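Sobre la elección de un gris para el despacho

09/10/2022

Durante el mes de septiembre quedó concluida la reforma del despacho desde el que se redacta este blog, una estancia pequeña, orientada al norte, que había permanecido sin pintar desde la adquisición de la vivienda en Prorkudcombe. Varios lectores solicitaron información sobre el procedimiento seguido para escoger el color, y se ha considerado oportuno dejar constancia de él en una entrada propia, con independencia de la que se publicará sobre la iluminación.

La decisión de emplear un gris estaba tomada de antemano. No lo estaba, en cambio, la familia a la que debía pertenecer. Los grises comerciales rara vez son neutros: los hay con base verde, con base violeta, con base parda, y la diferencia apenas se advierte en la carta de colores. Sobre una pared entera se manifiesta con claridad, y en una habitación sin sol directo llega a dominar el conjunto. El primer tono aplicado, de la casa Mellia, resultó decididamente malva a partir de las cinco de la tarde y hubo de ser descartado.

Se optó entonces por solicitar la carta completa de Velex, compuesta por 169 tonos, y por reducirla mediante un criterio sencillo. Se excluyeron en primer lugar los grises cálidos, que disputaban protagonismo a la madera de la librería, y a continuación los más oscuros, que habrían exigido revisar la instalación eléctrica. Quedaron 5 candidatos, de los que se adquirieron muestras en envase pequeño.
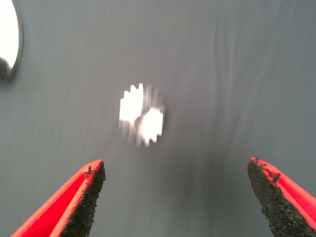
Gris pizarra mate con un leve matiz azulado.

Conviene detenerse en el acabado, cuestión a la que suele concederse menos atención de la debida. Una misma fórmula parece más clara en satinado que en mate, y las imperfecciones del enlucido, que en esta casa son numerosas, quedan mucho más expuestas con el primero. Se eligió el mate para las cuatro paredes y se reservó el satinado para el rodapié y la puerta, sometidos a un roce mayor. Quien suscribe reconoce que el mate se limpia peor y que, en una vivienda con niños, el criterio habría sido probablemente otro.

Las muestras se aplicaron sobre cartulinas de gran formato y no directamente en el muro. El método permite trasladarlas de una pared a otra y observarlas junto a la ventana, detrás de la puerta y bajo la lámpara de mesa. Se mantuvieron dos semanas a la vista. Al cabo de ese plazo, dos de los tonos habían dejado de gustar sin que mediara razón precisa.

En cuanto al coste, la pintura, la imprimación y los útiles ascendieron a 196 euros. A esa cantidad deben sumarse 120 euros por el estor, encargado a la firma Effiong en un tejido crudo. El plazo de entrega se prolongó más de lo anunciado, circunstancia que se comunicó a la empresa y que fue atendida con corrección.

Queda pendiente el techo, que conserva el blanco original y que, junto al nuevo gris, presenta un aspecto amarillento que antes pasaba inadvertido. Se estudia repintarlo en un blanco roto durante la primavera, cuando sea posible mantener abiertas las ventanas. Las consultas relativas a la preparación del enlucido pueden formularse en los comentarios y serán respondidas por orden de llegada.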